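Who Gets to Speak at Town Hall? Venue Refusals and Public Speech in Olvera County
Student project report, Civics and Media module
August 11, 2018
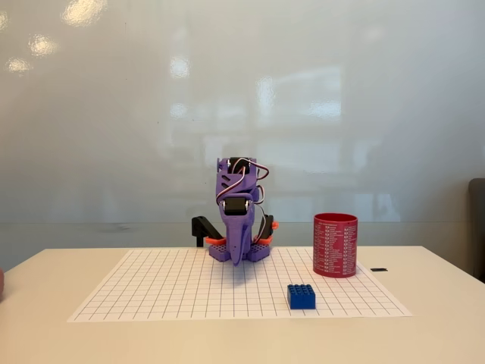 The project looked at how local councils decide who may rent a public hall for a political meeting. We chose Olvera County because its two largest towns, Nilau and Clakach, have different rules and both had turned down a booking in the past few years. We wanted to know what grounds they gave, who made the decision, and how the local press reported it.

Background

Both towns own halls that residents can rent for meetings, classes and parties. In Nilau the hall manager approves most requests, and anything marked "political" on the form goes to the town clerk. Clakach has no such box on its form. Requests go to the council office, and the written policy says only that an event must not "present an unreasonable risk to safety or good order." The policy doesn't say what counts as unreasonable.

Method

We read council minutes covering a period of five years, the hall policies of both towns, and the coverage in the Skosent, the county's weekly paper. We also sent a short survey to residents through the public libraries and received 60 completed forms. We planned to interview council staff, but Clakach declined and Nilau answered by email only, so the staff side of this report is thinner than we wanted.

Newspaper stories were sorted by whether they quoted the speaker, the council, local residents, or a mix. Two of us read each story separately and then compared notes. Where we disagreed, we read the story again and settled on one label.

What we found

The Nilau refusal concerned a touring speaker who campaigned against immigration. The clerk's letter gave the cost of policing as the reason. It did not mention the content of the talk, although the council minutes from the same month record a long discussion of things the speaker had posted online. The group that made the booking appealed and lost, and the talk was held in a private barn outside the town limits.

Clakach refused a group that wanted to hold a rally for tenants. The reason given was fire capacity. The group offered to limit the number of tickets, and the minutes don't show any reply to that offer. The matter dropped off the agenda in June and did not come back.

The Skosent covered the two cases very differently. Nilau was on the front page, with quotes from the speaker and from people who opposed him. Clakach got a short item near the back that quoted only the council. We can't say from this that the paper took a side — the Nilau speaker was already well known and the tenants' group was not.

Survey answers were mixed. Many people said a council should be able to refuse a speaker who insults a religion or an ethnic group, but a good share of the same people also said that councils should not judge opinions. Several wrote in the margin that it depended on who was paying for the police.

Limits

The survey reached library users only, and they tend to be older than the county as a whole. Two cases are not enough to show a pattern. We also had no access to phone calls or private emails between the councils and the groups.

Recommendations

Each town should publish its reasons for a refusal in full, within a set number of days, and name the officer who decided. Clakach should define "unreasonable risk" in its policy. Appeals in both towns should be heard by someone who had no part in the first decision. Copies of the survey form and our coding sheet are in the appendix.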